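Kivus Grasp Planner 2.3, reviewed after more than 200 picks

15/05/2021 | Filed under: Software, Manipulation

I have a rule about grasp planners, and it's that I don't believe the demo until I've tried it on cloth. Boxes are easy. Mugs are fairly easy. Anyone can pick up a mug. Kivus says on its product page that version 2.3 handles "soft goods out of the box," so soft goods are what it got.

Setup first. The install took me most of an afternoon. The package wants its own copy of the camera drivers and quietly replaces yours if you let it, so don't let it. Calibration is better than it used to be. You move the arm through a set of poses, the wizard solves for the wrist camera, and it gives you an error figure that matched what I measured by hand. I was ready to complain about this part and I can't.

The planner itself is where my doubts start. It scores grasp candidates from the wrist view and hands the best one to the motion side, which in my case is Arroyo. The scores look wonderfully exact. In practice, two candidates a finger's width apart can trade places from one run to the next with nothing on the table having moved. Turning on the smoothing option helps, but it slows every pick down and the manual doesn't tell you by how much.

On cloth I ran 238 attempts and got a clean lift on 200 of them. Not bad, and well short of what "out of the box" suggests to me. Flat cloth was the worst. The planner kept choosing the middle, where there is nothing to pinch. Bunched or twisted cloth went a lot better, though the segmentation has trouble with two-color items and likes to treat the darker half as a separate object – or as part of the gripper, if your fingers are black like mine.

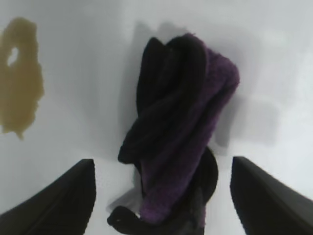 Wrist camera view: black and purple cloth between the fingers, shadow behind it, stain at left.

Stains and shadows are worth a word too. With the default settings the planner proposed grasps on both. Raising the minimum height filter fixes that, but then you lose thin fabric, and I never found a value I liked for both.

The competition is Istulis, which is uglier, has worse docs, and was steadier for me on the same table. Plevlow is cheaper than either, but it has no cloth mode.

Logging: good. Replay: crashed on me 4 times. Support answered in 5 days with a link to the page I had already read.

Score: 3 out of 5. If you pick boxes, you don't need it. If you pick cloth, use the trial first and bring your own towels. A patch is promised for July and I'll rerun the flat cloth tests when I have it.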